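Rorndale Property Forum > Yards and Boundaries
Topic: Surfacing the unpaved yard

Clalilham_Estates
Members are invited to comment on the proposed surfacing of the yard up to the boundary wall. The quotation from Grurkow is 3,879 for compacted stone, excluding drainage.

plot_holder_9
I must object. The sum exceeds last year's entire maintenance budget. Filling the ruts would cost 399 and should be considered first.

Taşdemir_Lettings
With respect, filling was carried out in November and did not last. Our tenants require a firm surface for deliveries.

eastside_member
I support the previous contributor on the surface but not on the price. A second quotation of 1,644 was received for the strip nearest the gate – that is where vehicles turn.

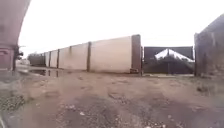
The remainder could stay as bare earth for another year. I would also ask that the concrete panels be washed at the foot while the contractor is on site. An allowance of 200 should suffice.

plot_holder_9
I could accept the strip. I do not accept the washing.

Clalilham_Estates
Both points are noted. Comments will close on Thursday at noon.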